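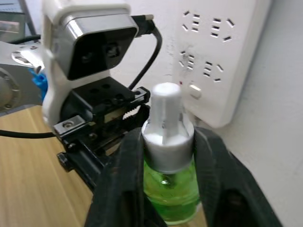

Facilities Office, Risum

A power strip belongs on the wall. This office has held that view since the refit of the Kandham rooms in September, and we regret that it is still treated as a matter of taste. A strip left on a table takes up working space and ends up next to whatever people are using, including bottles of liquid. Even a small, capped glass bottle can be knocked over.

The remedy is modest. A hanging plate and a wire hook will hold a strip flat against the wall, with its cable dropping toward the table. We see no harm in a plate with a cartoon fish on it. Some colleagues would prefer plain fittings throughout – we would prefer that the fittings be used. A few gray scuffs on the paint are a fair price for a clear table.
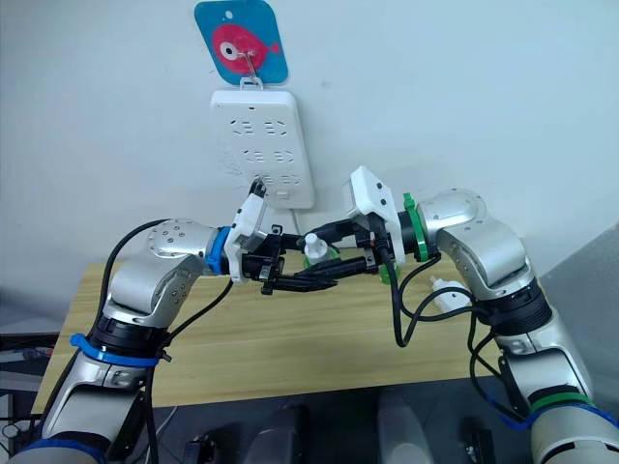
What we ask of departments

Permanent wiring is better still, but it is slow to approve and does not suit rooms that change purpose every 2 years. Until it arrives, each department should hang its strips within easy reach of a seated person and keep liquids at the far side of the table.

Recent items
Storage at Ciltimdale: a reply
Shared tables and who wipes them
The case for fewer chairs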